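Visit report: Skanov small-parts and stationery stores, November open day

Skanov opens the ground floor of the Štěpánek building once a year. The public part covers the receiving counter, the main store, the bench room and a short talk on labelling. Our group took the afternoon session, which started at 1:30 pm and ran to a little after four. Parking is off the rear laneway and the sign is easy to miss.

The site holds small hardware and office consumables for its own workshops and for the design studio upstairs. Tyra Söderlund, the stores supervisor, took us through. She gave the current catalogue as 2,126 lines, down from a larger number before the duplicate fastener sizes were merged. Turnover is low. A line that has not moved in two years goes on a review list and usually leaves.

Receiving

Deliveries are opened at a counter 400 mm deep, narrower than I would choose. Cartons are cut down and flattened there, and only inner packs go through to the store. Each pack gets a printed label before it leaves the counter: description, size, colour where relevant, drawer code. Labels come from a Drorilico thermal printer, and the ribbon stock is kept underneath in a closed tray to keep the dust off it.

Loose returns from the studio come back through the same hatch and are sorted in the bench room. Söderlund said mixed returns take up far more labour than new stock does, and that most of what comes back is clips, pins and offcuts.

Main store

Steel shelving, conventional, fixed to the wall at the top. Heavy stock sits below waist height. Lolludik bins are used for anything over 65 mm long. Shorter items go into clear-drawer cabinets, and these were what most of us had come to see. The store has used them for nine years and has replaced very few. Failures are nearly always a cracked drawer front, and a spare drawer can be fitted without touching the frame.

The bench room

A warmer room with a white-topped table at working height and a desk with a monitor and keyboard beyond it. Portable cabinets are filled and checked here before going upstairs. The yellow frame makes them easy to find on a crowded studio shelf, according to the staff, and the colour is reserved for units that are allowed to leave the store. The drawer widths vary within a cabinet, so the wide drawers go to binder clips and similar bulky items and the narrow ones to pins and small fasteners. 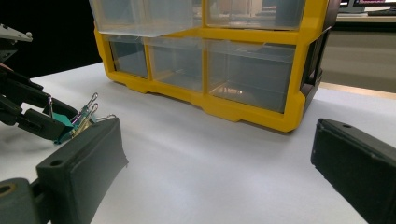 Drawer widths and fill levels

The fill rule is two-thirds of the drawer's depth for anything that tangles, and up to the lip for anything that stacks. It is enforced by eye. I asked whether they had tried a printed fill line and was told that it rubbed off in the first few months.

Clear plastic has a known weakness under overhead lighting: glare on the front hides the contents just when the user is standing at the normal distance. Skanov's answer is to put the label low on the front and leave the upper half bare, so the user can tilt their head and see past the reflection. Older drawers also go cloudy with handling. They are washed in lukewarm water with a mild detergent and air dried on a rack. Solvent wipes are banned after an incident with a batch of drawers that crazed overnight.

Dividers are available for the wide drawers but are seldom fitted. Staff find that a divider left in the wrong slot causes more trouble than a mixed drawer. The exception is the studio's sample stock, where two colours of the same part are kept side by side.

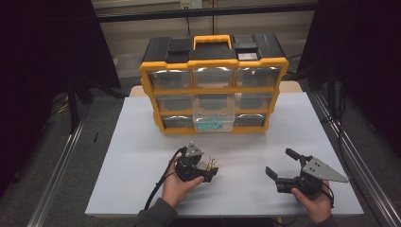 Our own cabinets at the hall are overdue for the same treatment, and the bench room gave me a few points to take back. We have been storing flat pieces in deep tubs, where the small ones work down to the bottom and have to be tipped out to be found. A clear drawer pulled forward, with a loose group of flat teal-blue pieces in the lower part of it, can be read from a standing position with no tipping. The carrying handle on top also matters to us. Our present units have none and are lifted by the sides, and we have lost drawers on the stairs that way. Skanov's rule is that a portable cabinet is carried level, by one person, with every drawer pushed home first.

Weight is the other limit. Portable units are checked on a bench scale and steel fasteners are kept out of them altogether. Those stay downstairs and are issued by the packet.

Labelling talk

Twenty minutes, and too short for the material. The drawer code is row letter first, column number second, counted from the top left. Where a row has been rebuilt with wider drawers the column numbers are skipped, not reassigned, and a code never changes its position on the frame. I thought this wasteful at first. Having relabelled more than 200 drawers by hand after our last rearrangement, I now think it is the cheaper method.

Handwritten labels are permitted for seven days. After that the drawer is emptied into the returns tray — a rule that seems to be applied, judging by the tray.

Practical notes for anyone going next year

Closed shoes are required in the main store. Bags are left at the receiving counter. The bench room is small, and groups are split in two when it is busy, so the waiting half should read the notice board in the corridor, which has the current drawer plan pinned to it. Copies of the plan can be requested from the counter. Tea was provided upstairs but we did not stay for it.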